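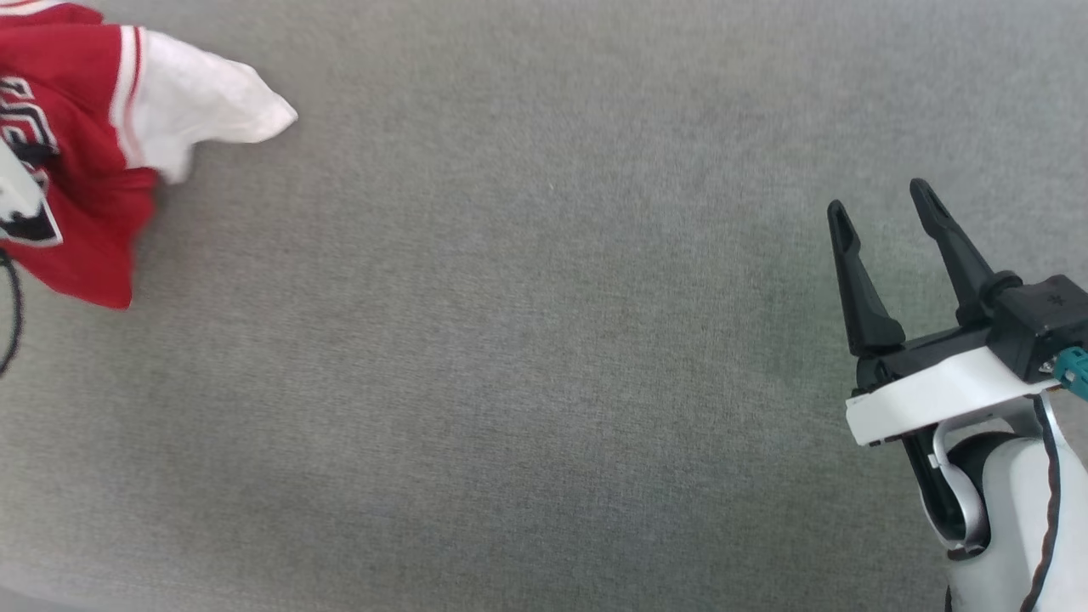

Fuzz, bias and the forgotten transistor
Speaker notes, workshop evening, 2023-11-07
Speaker: Marit Hägglund

Opening

Welcome members and guests on behalf of the Nundberg Effects Circle. Remind the room that the talk lasts forty minutes, with questions taken at the end, and that the bench is open to members afterwards.

State the subject plainly. The talk concerns the Otia Lonemance, a two-transistor fuzz pedal, and what may be learned from examining surviving units. It does not deal with the later reissue, except where the two are compared at the close.

Slide 1: What was examined

Four units were made available by their owners. All were opened with permission, measured, and closed again with no part removed. The lowest serial number seen was 200 and the highest was 3881.

Pause here. Members will wish to work out how many were built. Advise caution. Serial numbers were stamped on the base plates before assembly, and base plates were swapped when pedals came back for repair. A figure of over 2000 is often repeated in sale listings. No paper record has been found to support it.

Slide 2: The circuit in outline

Show the drawing. The signal enters through a capacitor to the base of the first transistor. The collector of the first feeds the base of the second directly, and a resistor from the emitter of the second returns to the base of the first. This feedback sets the working point of both devices.

Members who have built a fuzz before will recognise the layout. Those who have not should keep the drawing to hand, as the next three slides refer to it.

Slide 3: The transistors

Both positions hold germanium devices in metal cans. In two units the markings could be read. In the third they had been rubbed away, and in the fourth the cans were covered by a rubber sleeve which the owner preferred to leave in place.

Gain was measured only where the transistors sat in sockets. The first position held the lower gain device in each such case. Leakage was allowed for by taking a reading with the base open and subtracting it from the total. Anyone repeating the work should let the device settle for several minutes after handling, as the warmth of the fingers is enough to move the needle.

Do not read out the full table. It is printed on the handout.

Slide 4: Bias

This is the main part of the talk and should not be hurried.

The voltage at the second collector differed widely from one unit to the next. On a fresh nine volt battery, a reading near half the supply is commonly advised. Two of the units sat well below that and were, in the view of the listeners present, the better sounding pair. The notes died away a little sooner and the attack was rougher.

Play the first recording. Wait for it to finish. Play the second.

It would be unwise to claim that the makers intended this. Carbon resistors drift upward with age, and the collector resistor in one unit had been replaced with a part of another value. The solder on that joint was plainly newer.

Slide 5: Capacitors

The input capacitor is larger than the tone of the pedal would suggest. Most of the bass is removed at the output, where a small film capacitor feeds the volume control. Builders who wish for a fuller sound should change the output part first and leave the input alone.

The electrolytic across the fuzz control had dried out in two units. Where an owner complains that the fuzz control does very little until the last part of its travel, this capacitor should be tested before anything else is touched.

Slide 6: Power and polarity

The Lonemance is positive ground. It must not share a daisy-chained supply with ordinary negative ground pedals. Repeat this for those at the back.

Mention the Ocampo adaptor board, fitted to one unit by a former owner. It inverts the supply and allows a standard plug to be used. A faint whine was heard at high gain with the board in place and was absent on battery.

Slide 7: Comparison with the reissue

Keep this short. The reissue uses silicon in the first position and has a trimmer on the second collector. It is quieter and holds its setting when the room grows warm. Played side by side through the same amplifier, it cleans up less readily when the guitar volume is turned down.

Questions

Expected: whether the transistor sockets are original – three units appear untouched, the other is doubtful. Whether the layout will be shared – yes, the tracing will be placed in the Circle's library in October, once the owners have checked it.

Members with a Lonemance of their own are invited to leave the serial number and a collector voltage reading on the sheet by the door. Please state the battery voltage beside it.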